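Irkirico 26 Compressor Dehumidifier

Sold and serviced by Sollusari, Folville
Page last revised 12 Jan 2025
Availability: in stock, Folville counter and delivery

Overview

The Irkirico 26 is a mid-sized compressor dehumidifier for bedrooms, studies, laundries and the sort of back room that gets no sun after lunch. It pulls air over a cold coil, drops the water into a tank and pushes the air out again slightly warmer than it went in. We have stocked dehumidifiers for a long time and are still not convinced that most people who walk in asking for one need one. If you have a leaking gutter or a bathroom fan that vents into the roof cavity, fix that first. It will probably cost less and you won't have to empty it.

If you have done all that and the wardrobe still smells, read on.

What the "26" means

It is the extraction rate in litres per day printed on the carton. Every maker in this class prints a figure like it, and every one of them measures it in a very warm, very wet test room. You do not live in that room. In a Folville bedroom in winter with the door shut, expect a good deal less, and be suspicious of any seller who says otherwise. The number is useful for comparing one compressor machine with another, provided both were tested under the same conditions, and the cartons don't always say. We've asked the importer for the low-temperature figure and been sent the same brochure twice.

Specifications

Type: compressor (refrigerant)
Claimed extraction: 26 L per day
Tank: 2000 mL, removable, front loading
Height: 545 mm
Controls: push button, with humidistat and timer
Drainage: tank, or gravity hose from rear outlet
Filter: washable mesh
Castors: four, two locking
Supplied with: short drain hose, spare mesh filter, manual

You'll notice there is a mismatch in there. A machine that claims 26 litres a day has been given a tank that holds 2000 mL. On a properly wet day it will fill and shut itself off while you're at work, and sit there with its light on until somebody comes home. We think the tank is too small and have said so to the importer. If you can run the hose to a floor waste or a laundry tub, the problem goes away. If you can't, look at the Ueda unit on the next shelf over, which extracts less but has the bigger tank.

Noise

The carton says "whisper quiet", a phrase with no legal meaning that we know of. On the low fan setting it sounds like a bar fridge. On high it sounds like a range hood one room away. Some people sleep through that happily and some people bring the machine back. Our advice is to run it in the afternoon with the door closed and switch it off at bedtime. The fan carries on for a few minutes after the compressor stops, which is normal, and we get calls about it every February when the muggy weather arrives.

The humidistat

Our display unit read 67 per cent on its own screen on a morning when the plain hygrometer next to it had a lower reading. We tried two more units out of the carton and they disagreed with each other as well. None of them was wildly out, but don't treat the number on the front as a laboratory result. Buy a cheap separate hygrometer, put it on the far side of the room at about chest height, and go by that. We sell them, and so does the supermarket. Theirs are fine.

The "auto dry" mode is supposed to choose a target for you. As far as we can tell it just picks a middling setting and stays there. Set the target yourself.

Mould, dust mites and other promises

The carton carries several health claims. We have left them off this page deliberately. Drier air makes it harder for mould to grow, and that much is widely accepted. It won't remove mould that's already on the plaster, it won't clean a mattress, and it is not a treatment for asthma or anything else. If someone in the house is unwell, talk to a doctor. If the wall is black, clean the wall and find out where the water is getting in.

There's also an ioniser button. You can turn it off and we would.

Laundry mode

Reasonably good. In a small closed room with a clothes airer, the high fan setting dries a load overnight in mild weather. Heavy cotton, towels and anything padded take longer, and jeans will still be damp at the waistband in the morning. Compared with a clothes dryer it's gentle and slow. Compared with a fine day and a line in the yard it is an expensive way to dry a shirt.

Books, soft toys and open shelving

A lot of our customers come in over a musty bookcase, usually one that stands against an outside wall. The machine helps here, but placement matters more than people expect. Pull the shelving out a hand's width from the wall so air can get behind it. Don't pack the compartments right to the back panel. Cushions and soft toys hold moisture and let it go slowly, so if they share the shelves with paper, take them out and air them every few weeks, and give anything that smells a wash if the label allows it.

Put the dehumidifier in the middle of the room with the outlet pointing away from the shelves. Warm dry air blown straight at a paperback will curl the cover. We learned that with our own stock. Leather bindings and anything old or valuable should not be dried out quickly at all, and for those you want a conservator and not an appliance shop.

Tubs of moisture-absorbing crystals are sold as an alternative. In a closed cupboard they do a little. On an open shelf they are trying to dry the whole house and will lose.

Running it in the cold

Compressor machines frost up. The Irkirico 26 has an automatic defrost cycle that stops the compressor and lets the fan clear the coil, and in an unheated garage on a cold morning it can seem to spend more time defrosting than working. For a shed, a caravan or a shack in the hills, a desiccant model makes more sense. We don't have one at the moment that we're prepared to recommend. The last brand we carried had too many come back.

Care

Wash the mesh filter in lukewarm water every couple of weeks and let it dry completely before it goes back. Wipe the tank out as well, as a pink film will form if you don't. Keep the machine upright. If it has been on its side in the car, stand it up and leave it overnight before switching on. The float in the tank is a small piece of foam in a plastic clip and is the part most often lost down the sink. Spares are kept at the counter and can be posted.

Don't drink the water and don't put it in the iron, whatever you've read. Garden beds are fine.

Power use

The importer's leaflet has a "cents per hour" figure worked out on a tariff we couldn't match to any bill in the office. Borrow or buy a plug-in energy meter, run the machine for a week the way you really intend to use it, and do the sum with your own rate. Filters clogged with lint and windows left open make more difference than which brand you bought.

Warranty and returns

The maker's warranty covers the compressor for longer than it covers the rest, and excludes "normal wear", which it doesn't define. Your rights under consumer law sit on top of that and can't be signed away, so ignore the line in the manual suggesting they can. Faults come back to us, not to the importer. We don't sell the extended cover. We read the terms and couldn't find much in them that you don't already have.

Change of mind: we will take it back if it's clean, dry and complete, including the hose and the spare filter. Please empty the tank before you put it in the boot.

Would we buy one?

For a damp bedroom or study with a drain within reach of the hose, yes. For a room where you'd be relying on the tank, probably the Ueda. For a whole house, no single portable will do it, and the picture on the carton of one small unit in a large open-plan living area should be treated as decoration. 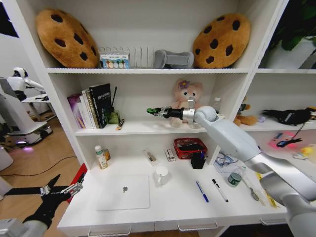
If you're still undecided, measure first. Put a hygrometer in the problem room, write down the reading morning and night until you can see a pattern, and bring the figures to the counter along with the size of the room. If they're ordinary, we'll tell you to keep your money and open a window.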